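The Pinch Report

The company said the arm stopped because of dust. I had worked at the Bresville plant long enough to know that everything there stopped because of dust. The elevator had dust. Payroll, one bad July, had dust.

I wrote the incident reports. That was the whole job: a desk by the loading door, a form with 17 boxes, and a phone that rang when something got crushed.

What got crushed this time was a carton of cough drops, and then the one behind it, and then the rest of the pallet. The Fetel arm on line 6 was supposed to pick up a small box, set it inside a bigger box, and let go. It had picked up the small box fine. It had set it down fine. Then it had kept pressing, politely and without any hurry, until the small box was flat, and gone back for another.

"Dust on the force sensor," said the man from Vustlow, who sold us the arms and also, by some arrangement I never saw on paper, investigated them.

"Did you find any?"

"We wiped it."

"But did you find any?"

He looked at the form. He wanted to know which box dust went in.

I walked down to line 6 after he left. The arm was parked with its fingers up, and somebody had hung a tag on it. I ran my own finger along the wrist, where the sensor was. My finger came back clean, though of course they had wiped it.

The night packer was eating a sandwich on an upturned crate. She had been the one to hit the red button, and she wasn't happy about how long the line had taken to care.

"Second press," she said. "First press, nothing. The belt slowed down like it was thinking it over. Put that in your report."

"The log says one press."

"Then the log wasn't there."

I asked whether it had ever pressed too hard before. She finished chewing. She said it had been pressing too hard since they loaded the new lessons, only the old cartons were stiff enough to take it. The cough drops came in a thinner carton. Anyone who had touched both could have told them.

The new lessons came from Bùi, a street of rented rooms as far as I could make out, where people did the work by hand so the arms could copy it. Vustlow had bought 3000 of these lessons and was proud of the number. It was printed on the mugs they gave us. I asked to see one. It took 110 emails, counting the ones that only said they had received mine, and then one evening a folder turned up with no message.

I had expected a laboratory. I watched until the building's heat shut off. Hands came in, put the little box in the big box, and pushed down on it. Every time there was that push at the end, the same one you give a suitcase, or a kid's hat. I do it myself. I did it that night with the lid of my lunch. It meant done. To a person it was nothing, a pat. The arm had no way of knowing how much of a pat was the job and how much was manners, so it had kept all of it and added its own weight.

I saved one still and attached it to the report.
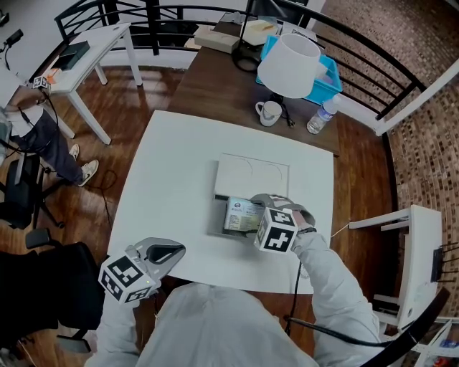 Exhibit A. Gripper against the small box, inside the open carton.

The man from Vustlow called the next morning. He had a pleasant voice and had plainly been told to use it.

"You've attached a picture of somebody packing a box."

"Yes."

"There's nothing wrong in it."

"No," I said. "I couldn't find anything either."

He let that sit. Then he explained that the arms had limits set well below anything dangerous, that a hand would be safe under there for up to 6 seconds, and that the limits had been tested. I asked what they had been tested on. He said a block. I asked what the block had said after 6 seconds, and he told me that wasn't helpful.

I asked about the red button. He told me the log showed one press.

They closed it as dust on Nov 16, 2023. My pages went in the back, behind the receipt for the wipes. Line 6 started up again that afternoon with stiffer cartons, which cost more, and a new sticker on the guard that showed a hand with a line through it.

The night packer had brought a broom handle from home. She kept it next to the red button, and when I asked her what it was for, she showed me where she meant to jam it.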